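Search posts
Search

Zahira Mangundap
Bench notes, thread. Subject: the butcher-block top at Grutside, and what ends up on it.

1/ The top is light strips glued edge to edge. I oiled it in February, two coats, nothing since. Strip tops move across the width, so mine gets checked every Friday with a straightedge.

2/ Pale wood shows everything under a low lamp. I look for dull patches first, then run a palm over them. Dull and rough means more oil. Dull and smooth can wait. 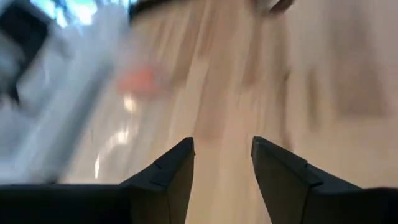 Pale wood, with something white and light blue at upper left.

3/ Wipe along the strips with a barely damp cloth, then a dry one. Wiping across them pushes grit into the glue lines.

4/ Small parts live in a clear tub with the lid off. Bags are for transport only. If a bag is still on the top at the end of a session, it gets flattened and reused - Dewanti Lubis keeps a drawer of them.

5/ Sticks are handled by the ends. Fingers in the middle leave marks on bare wood, and finish won't take evenly over them.

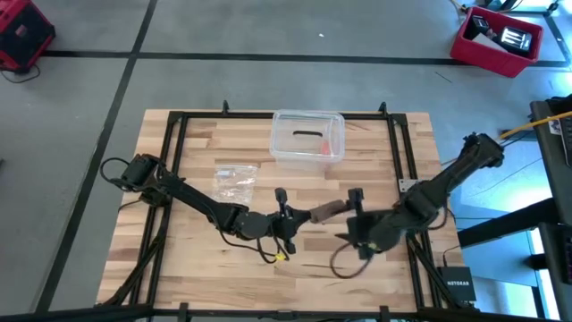 Brown stick held at both ends. Tub and bag toward the far side, NETGEAR router lower right.

6/ Cables are the weak point of the layout. They catch crumbs and drag them over the oil. I lift each one when wiping, which adds 4 minutes.

7/ Floor is bare concrete with black tape lines. Tape edges get pressed down with a roller before sweeping. A lifted edge collects dust faster than the slab does.

8/ Next oiling is when the straightedge or the palm says so. Same oil, same cloth, thinner coat.

Recent from this author
Drawer labels that stay on
Mudent oil vs. Chin wax on scrap maple
Bench height, measured again

Contact - © Flustia - Back to top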